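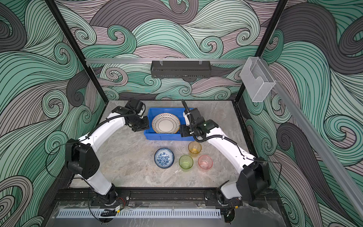 Issue 2

Cunha Secondhand Housewares, Fellthorpe store
Walk-through safety checklist with comments
Date of check: 13/09/2026
Last check: June
Areas covered: sales floor, sorting room, stockroom, staff kitchen, loading door, rear lot

How to read the results
OK means no action. Watch means it passes today and gets looked at again before the next full check. Fix means somebody has to do something, and the comment says what. An item stays on the list until it has been OK two checks in a row.

The Ludberg store uses the same form, so please don't renumber the items. If something doesn't apply at your store, write N/A and leave the line in.

1. ENTRANCE AND WALKWAYS

1.1 Front door opens fully and closes on its own. OK
The closer was adjusted in June and still holds. It shuts a little fast in wind from the street side. Leave it alone for now.

1.2 Entrance mat lies flat. Fix
The left corner has curled again. We have taped it twice. Tape is not a repair and it collects grit. Order a heavier mat with a beveled rubber edge, and roll the old one up in the meantime. Put the wet floor sign out when it rains.

1.3 Main aisles clear from front to back. OK
Clear at the time of the check. The aisle between lamps and picture frames is the one that fills up, usually late in the day when returns come back from the register. Returns go on the cart. The cart parks by the fitting mirror and stays out of the aisle.

1.4 Floor free of damage. Watch
One cracked tile near the bookshelves. No raised edge that we could feel with a shoe or a hand. Check it again when the heating comes on.

1.5 Step down to the sorting room marked. OK
Yellow strip replaced since last time. Much easier to see than the old one.

2. EXITS AND FIRE EQUIPMENT

2.1 Exit signs lit. OK

2.2 Emergency lights work on test button. Fix
The unit over the stockroom door comes on and then fades out within a minute. That's a battery. The others held for the full test. Whoever replaces it should write the date on the side of the new battery with a marker, as was done for the unit by the register.

2.3 Rear exit opens from inside without a key. OK
The bar was stiff in June. It has been cleaned and moves freely.

2.4 Rear exit clear on both sides. Fix
Inside was clear. Outside, two flattened wardrobes and a rolled rug were leaning against the wall and partly behind the door. Overnight drop-offs keep ending up there. Move them first thing in the morning, before the door count. A sign asking people to use the loading door has been up since spring and has made little difference. Try painting the ground in front of the door.

2.5 Extinguishers in place, pin and seal present, gauge in the green. OK
The one in the staff kitchen had a dish towel hanging from it. Towel removed. Please hang towels on the oven handle.

2.6 Extinguisher tags current. Watch
All current, but the sales floor ones come due before the next check. Call the service company early. Last year there was a wait.

2.7 Nothing stored within reach of the sprinkler heads. OK
Top shelf of the linens bay was close. Two bags of comforters came down while we were standing there.

3. SHELVING AND STORAGE

3.1 Load labels present on stockroom racks. Fix
Bays A through D have theirs. Bay E has lost its label. The bays are rated at 400 pounds per shelf, evenly spread, and E is the same make, but the label has to be on the rack itself. Print a new one and put it at eye level on the left upright.

3.2 Racks fixed to wall. OK
Each bracket was pulled by hand. No movement. The bracket on bay C has a newer screw than the rest and it's tight.

3.3 Heavy items on low shelves. Fix
Cast iron was on the second shelf from the top in bay B. We moved the largest pots to the floor level during the check. The rest needs to follow. Anything you wouldn't want to lift over your own head goes below the waist. Books count as heavy once they are boxed.

3.4 Shelves not bowed. Watch
Middle shelf in the glassware bay has a slight dip. Take the punch bowls off and measure again.

3.5 Bins and totes in good shape. Fix
Three totes had split handles and were put out for recycling. A bin with a cracked rim will hold for months and then let go with a full load in it. Look at the rims and the bottom corners whenever one is emptied. Replacement totes can come out of store supplies and don't need sign-off.

3.6 Bins not overfilled. Watch
Mostly good. Crockery should stay below the rim so bins can be stacked without weight resting on the dishes. Two on the sorting room floor were heaped over the top.

3.7 Step stools and ladders. OK
The two-step stool has all four rubber feet. The tall ladder was on its hooks with the spreader locks working. The old wooden one has finally gone.

4. DISHES, GLASS AND BREAKABLES

4.1 Incoming dishes checked for chips before pricing. OK
Run a finger around the outside of the rim first, with a glove on, then look at the foot. Chipped pieces go in the discard bucket even when the pattern is a nice one. We had a question from Ludberg about selling chipped pieces as planters. The answer is no.

4.2 Bowls nested safely. Watch
Nesting is fine if the bowl on the inside sits down properly and doesn't rock. Paper between pieces for anything with a metallic edge or hand painting. 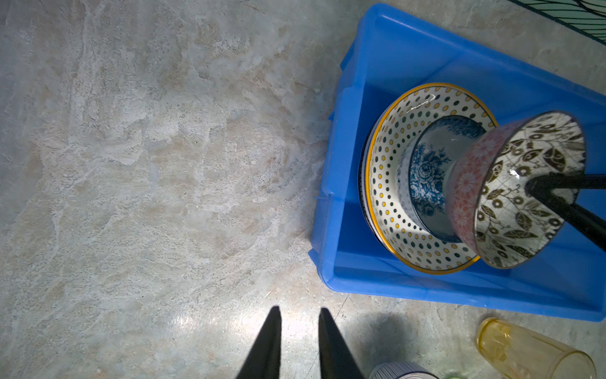
Lift nested bowls out one at a time. People tend to pick up the whole stack by the bottom bowl, and the top ones slide. If two have stuck together, set them aside and let them sit in warm water. Don't twist them or pry them with a knife. There was a cut thumb from that in June, a small one, and it's in the accident book.

4.3 Cut-resistant gloves available at sorting tables. Fix
One pair for two tables. The other pair was found in the loading area with a hole in the palm. Buy two pairs in medium and one in large.

4.4 Broken glass container labeled and lidded. OK
Lid fits. It was more than half full, so it gets emptied this week. Broken china goes in the same container and never in a trash bag.

4.5 Older painted pieces marked "decorative use only" where we can't tell the glaze. OK
Spot check of the display cabinet. Every piece that needed a sticker had one. The stickers go on the underside, where they survive handling better.

5. ELECTRICAL

5.1 Cords and plugs undamaged. Fix
The fan in the sorting room has a nick in the cord near the base. Unplugged, tagged and moved to the office. Don't bring it back because it's hot in there. There is a spare fan on top of the lockers.

5.2 No power strips plugged into power strips. OK
First clean result on this line in three checks.

5.3 Testing bench for donated lamps and appliances. OK
The bench outlet has a ground fault test button and it trips and resets. Lamps are tested with the shade off. Donated heaters and electric blankets aren't tested or sold.

5.4 Electrical panel accessible. Watch
Clear, though the vacuum was parked at the edge of the marked area. The whole rectangle stays empty.

6. STAFF KITCHEN

6.1 Refrigerator at a safe temperature. OK

6.2 Microwave clean, door seals intact. OK

6.3 Cleaning products away from food. Fix
Drain cleaner was under the sink next to the coffee filters. Moved to the locked cupboard. The filters should have their own shelf anyway.

6.4 First aid kit complete. Fix
Low on finger bandages and out of eye wash. The kit list is inside the lid. The burn gel is past its date and has been thrown away.

7. LOADING DOOR AND REAR LOT

7.1 Roll-up door runs smoothly. OK
Greased since the last check. Stands open without creeping.

7.2 Hand trucks. Watch
The red one has a soft left tire. It takes air and loses it over a few days. If it's flat again at the next check, replace the tube.

7.3 Lighting in rear lot. Fix
The fixture by the dumpster is out. It gets dark earlier from here on, so put this ahead of the mat in 1.2. The landlord handles exterior lighting, and the request has to quote our unit number, 173. Without it the last request went to the wrong building.

7.4 Ground even and free of nails and staples. OK
Magnet sweep picked up a handful, mainly upholstery staples.

COMMENTS ON THE CHECK AS A WHOLE

The Fix items that carry over from June are the mat, the rear exit and the gloves. Those go first, along with the light in the rear lot.

The battery, rack label and first aid supplies can be bought together. The mat was quoted at $199 and falls under what the store can spend without asking Skendumness. If the price has changed, send the new quote to the main office and keep the old mat rolled up until it's settled.

One request for whoever does the next check. Start in the rear lot and work forward. We always start at the front door, and by the time we reach the loading area people have heard we're coming and tidied up. It would be useful to see it on an ordinary morning.

Keep the signed copy in the blue folder by the time clock. Copies of the last two checks stay in the folder with it, and older ones go to the main office.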